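Setting Up Your Drelton Sorting Bins
Part 4: String, cords and other tangly things

If you've followed me this far, your bins are washed and you've cleared yourself some table. I do this part at the back of the table, with the bins in a row, so I've got room in front to work. My set came from Pickering, but any shallow bins with rounded corners will do the job.

1. Pick one bin for string and only string. I use a darker one – light string shows up so much better against it, and you'll be hunting for loose ends later.

2. Set a second bin next to it and leave it empty for now. Don't be tempted to fill it! You'll want it in step 5. 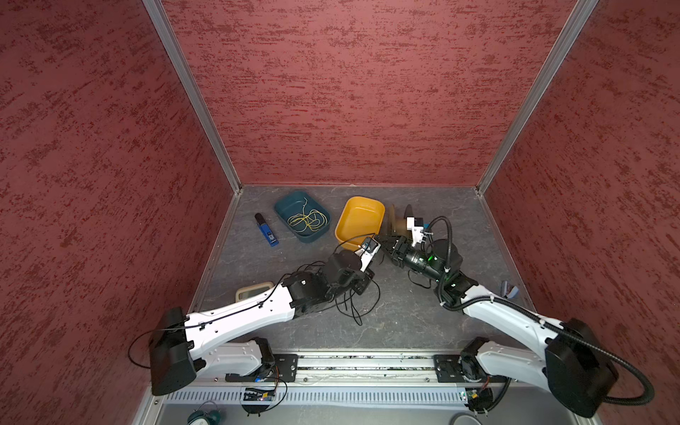 3. Drop the string in loosely. I know, I know, you want to wind it up right away (me too). Let it sit slack first and find one end. Pull gently, and when it catches, stop and lift the loops apart with your fingers.

CAUTION: Never yank on a knot. I once turned a perfectly good hank from Tastance into something like a walnut, and it went in the trash.

4. Now do your cords. Lay each one on the table and coil it in loops a bit wider than your hand, following the bend it already has. If it fights you, let go and flip it over. 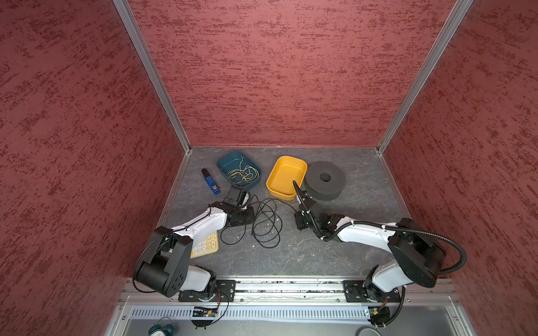 5. Cords and string should never share a bin, and this is the rule I break most often myself. Once a cord is coiled, it goes into the empty bin you saved. A black cable looped up in the middle of the table, with the yellow tray standing empty behind it, is right where you want to be before that last move. Tuck in both ends first, or they'll grab everything on the way.

NOTE: If you seal your string ends with a lighter, keep it outside the bins, and move the string well away before you light anything. Synthetic string only, please – cotton just burns.

6. Label the bins on the short side. I've tried the lid, and then I lose the lid.

Related guides
Part 3: Washing and drying your bins
Part 5: Stacking on the Sustimton shelf
Cord lengths and what to keep
Replacement lids and labels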